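July 17, 2026

We got her! I am typing this with one good hand because the other is wrapped in gauze (bramble, not cat) and I should be asleep, but there is no way I'm sleeping yet.

So, the gray cat at the Stullow feed mill. Jhair Guzmán first called me about her back in December, and I remember it well because there was ice on the loading dock and I went down on my tailbone before I ever saw a whisker. She was living under the old grain chute then, ate whatever the truckers left, and wouldn't come within 100 feet of a person. We set traps all that week and caught a possum, the same possum, every night. Then she vanished, and I figured someone had taken her in or something worse.

Then this morning Jhair calls and says she's back, and she's up on the roof, and she has a kitten with her. A kitten! I was in the truck before he finished talking.

The mill roof is steep tin with a flat part in the middle where the old vent house sits, and that's where she had set up. Leandro Sarmiento brought his long ladder, the good one, and Rimantas Vasiliauskas came straight from work in his nice shoes. Our plan was simple. Leandro would go up the east side and I'd go up the west, and Rimantas would stay on the ground with the net in case anybody small decided to jump. I had sardines in my vest pocket. I will be washing that vest for a month.

Etim (that's what I'm calling her, after the faded name painted on the vent house) watched me come the whole way up. She didn't run. She growled, low and long, like a tiny lawnmower, and I just lay down flat on that hot tin and talked to her. I told her about my mother's tomato plants. I told her about the possum. It took more than 12 minutes before she put one paw forward for the sardines, and then another paw, and my heart was going so hard I thought she'd hear it.

Meanwhile the kitten walked right past her and into the carrier by himself. Just strolled in, sat on the towel and started yelling. And that did it! Etim went in after him, and Leandro reached over with the pole and tipped the door shut as gently as you please. I have done this for 14 years and I have never had one go like that. I actually whooped. Rimantas whooped back from the ground and he couldn't even see what had happened.
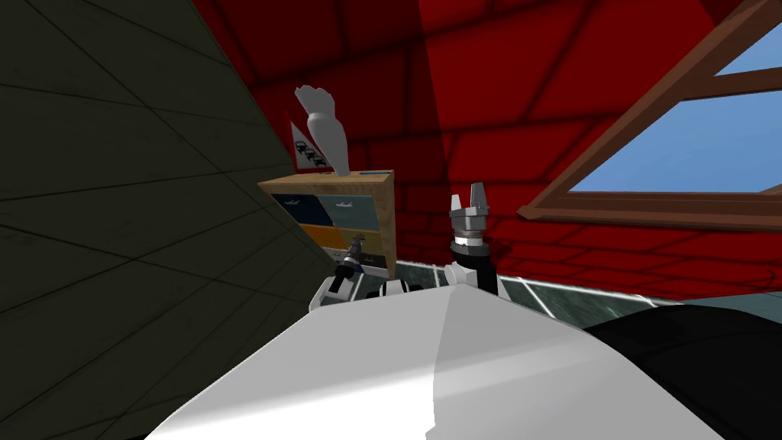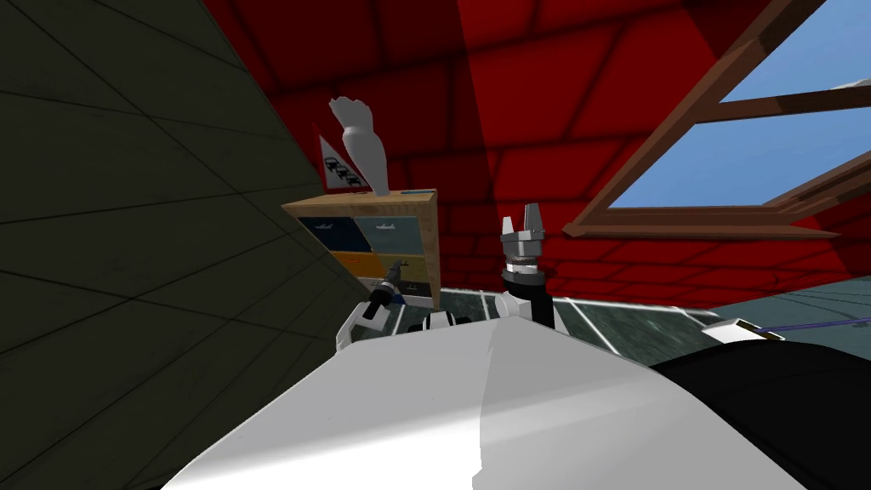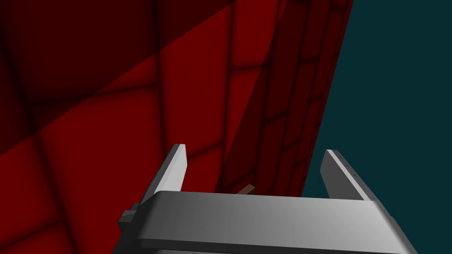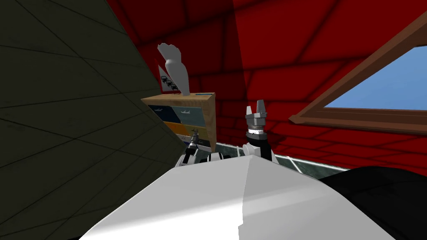

We drove them over to the Gerken Road clinic with the windows up and the radio off. Grigore Vasiliu stayed open late for us, bless him. She's thin but not awful, has a notch in one ear, and she's maybe 5 years old by her teeth. The kitten is a boy, all orange, with a belly like a plum. Fleas, of course. Both of them had a bath of sorts and both of them hated it.

They're in my back bathroom now. Etim is behind the toilet with her eyes shining, and the kitten is asleep in the food dish, on the food. I want to go in and check on them again but I've been in four times already and she's told me what she thinks of that.

Prodromos Chrysikopoulos says he'll take the kitten when he's old enough, and I'm working on him to take them both. Call him again tomorrow. Also return the ladder straps, and buy more sardines.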